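Writing to Your Legislators From the Kitchen Table
Household tips from the Turncombe newsletter
April 24, 2026

Most letters to lawmakers get written at home, between dinner and bedtime, and most of the trouble with them is household trouble. The stamps are in another room, the bill number is on a scrap of paper, the pen is dry. These tips are for setting up a spot where a letter can be finished in one sitting.

Clear the table first. Wipe it with a damp cloth and dry it with a dish towel before any paper goes down. Grease from supper comes through an envelope.

Keep the supplies together in a shoebox or a lidded bin. Ours holds envelopes, stamps, a black pen, a spare black pen and 24 index cards. Use one card for each lawmaker, with the office address on the front and the dates you wrote on the back. Store stamps flat in a sandwich bag. In a humid kitchen they curl and stick to each other.
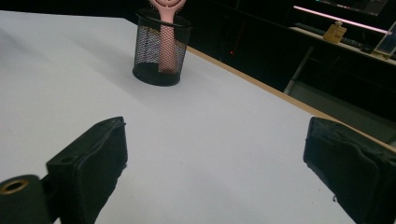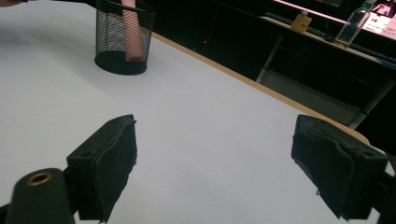
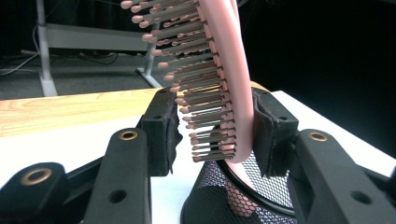
Write the bill number at the top of the page before anything else. Check it against the legislature's own website. Numbers start over with each new session, and an old one will send your letter to the wrong pile.

Keep the letter under 200 words. Say what you want in the first sentence: vote yes, vote no, sign on as a sponsor, hold a hearing. Give one reason from your own life. Put your full street address at the bottom, even if it is on the envelope, as the two get separated in the mail room.

If your handwriting is hard to read, print or type. Set a ruled sheet under plain paper to keep the lines straight.

For phone calls, tape a card with the office number inside a cupboard door near the phone. Write out your two or three sentences ahead of time and read them. Note the date of the call on the lawmaker's index card.

Petitions need a clipboard. Clip a sheet of wax paper over the signatures if you are going out in drizzle, and bring pens on strings. A legal-size sheet with 12 lines is easier to sign than one with 20, and people make fewer mistakes.

Replies go in an accordion file, sorted by office. A form letter is worth keeping, since it often states a position you can quote the next time you write. Clean the file out in April, once the tax papers are done and the box is already on the table. Recycle anything about a bill that has died, and shred pages that show your address.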